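Can a machine fold my washing yet?
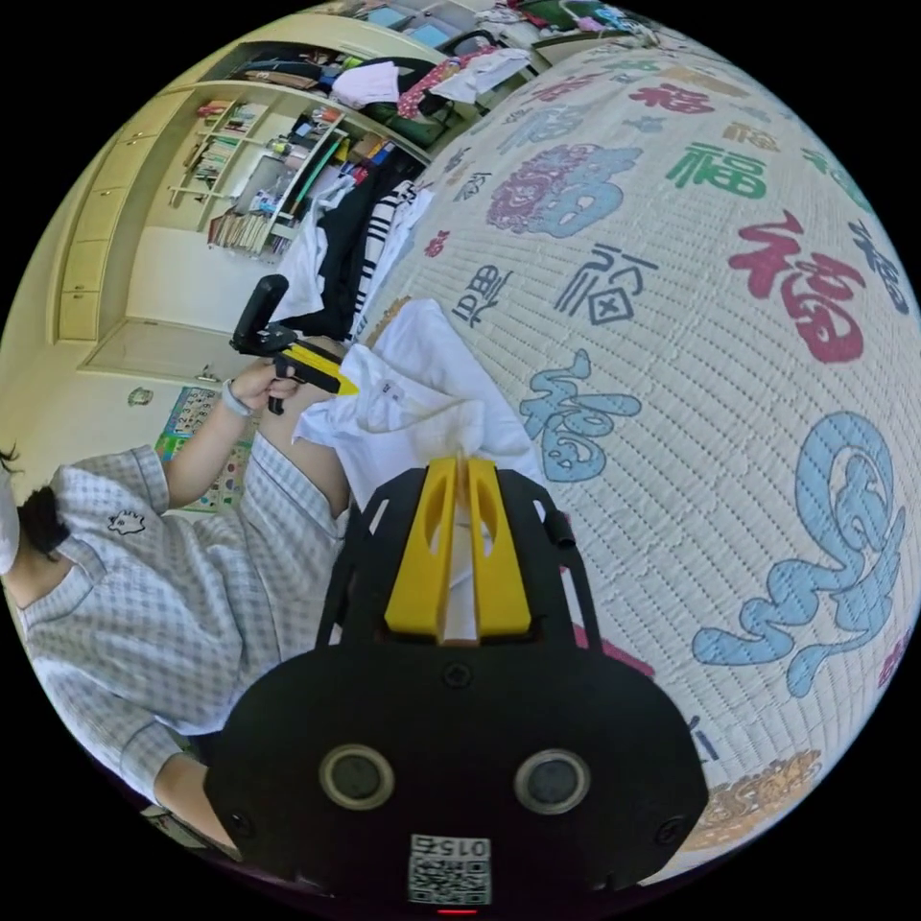 A crumpled bit of white cloth on a quilted blanket, with a hand-held gripper at work on one end and a second pointed at it.

I get asked this more than anything else, usually by relatives, usually in July when the line is full and everyone has opinions about housework. I spent nine years fitting conveyors at a commercial laundry in Laddale before I moved to the office side, so people assume I know. I know a fair amount about sheets. I know less about what happens in a bedroom, but I have been reading up and I went to see a few things this year, so this is where I think we are.

The short answer is no, unless you are very patient and own only towels.

Start with the laundry, where the machines are good. We had a flatwork line at Laddale that took sheets at one end and put them out folded at the other. On a good shift it did 2,851 pieces. It never got tired and it only jammed when somebody fed it a pillowcase with a pen in it. People see a line like that and wonder why they can't have a small one at home.

The trouble is the feeding end. We had two people standing there all day finding the corners. They took a sheet out of a damp heap, ran a hand along the hem, found one corner, found the next, and clipped both on. The folding part was old engineering. The corner finding was two people with sore shoulders, and when I left it was still two people with sore shoulders. There are machines that will do it for flat sheets now, and they cost more than my house. None of the ones I have seen will look at a fitted sheet.

At home almost everything is a fitted sheet, in a manner of speaking. Nothing comes out of the basket in the same shape twice. A white towel dropped on a bed is a lump with some edges showing, and you have to decide which edge is a real edge and which is just a crease before you do anything else. I do this without looking while the radio is on. A machine has to work it out each time, and if it picks up a crease it gets a twisted rope of cloth and has to put it down and start again.

That is why so much of the present effort goes into grippers that a person holds. You squeeze the handle, the fingers close, and you do your chore with those in place of your hands. The movements are recorded and the hope is that a robot arm with the same fingers can learn from them. I think this is a sensible way to go about it. It means the chores get done in proper bedrooms, on proper beds with patterned covers and full shelves behind, and a bedroom is where the thing will have to work in the end. A grey bench in a laboratory is no help to anybody with three children and a wardrobe that won't shut.

I had a go with a pair at an open day in Plilville in the spring. The firm was called Kvaran, quite small, working out of a unit behind the tile warehouse. They gave me a pile of 16 hand towels and a table. I would say I am quick at towels. It took me most of half an hour and I was cross by the end.

What you lose is feel. With fingers you can slide along a hem and know when the corner is coming. With the grippers you can only pinch, let go, and pinch again further along. You can't tell whether you have one layer or two. I kept lifting both halves of a folded towel and undoing what I had just done. Smoothing was bad as well. I wanted the flat of my hand and all I had was two tips, so I ended up pushing the cloth about with the side of the tool, and the lady at the next table told me she did the same.

I did get better at it. By the last few I had stopped trying to do it my way and was picking up both near corners, giving one shake and laying the thing down. So there is a method that suits the tool, and presumably a robot would use that one and not mine.

They also had an arm there doing it by itself. It folded a tea towel in thirds while I drank a coffee. The fold was fine. It then tried a child's vest and put it in a ball in the corner of the table and stopped.

I have also seen the Pillon, or a video of it anyway, which is meant to be a cabinet you hang shirts on the front of. You clip each one up yourself and it folds it and drops it in a tray. Clipping up is the corner finding again, only now I am the one with the sore shoulders, and I could have folded the shirt in the same time. I can see it being useful for someone whose hands are bad, except that the clips looked stiff.

Other chores, briefly. Floors are done, more or less, if you pick everything up first. Dishes have been done for decades apart from the loading and the unloading. Wiping down is coming along and I would expect to see that before folding. Making a bed I would put last, after folding, because the cloth is bigger than the machine and one side of ours is against a wall.

On the shop floor I would be more hopeful. Places like Laddale can change the job to suit the machine – all one size of towel, all one weight, trolleys at a set height. You can't do that to a family. My guess is that hotels will have towel folding off a heap fairly soon and will not bother with anything that has sleeves.

I will go back to Plilville next spring if they hold it again and see how the arm gets on with the vest. In the meantime there is a load out on the line and the sky over the allotments does not look good.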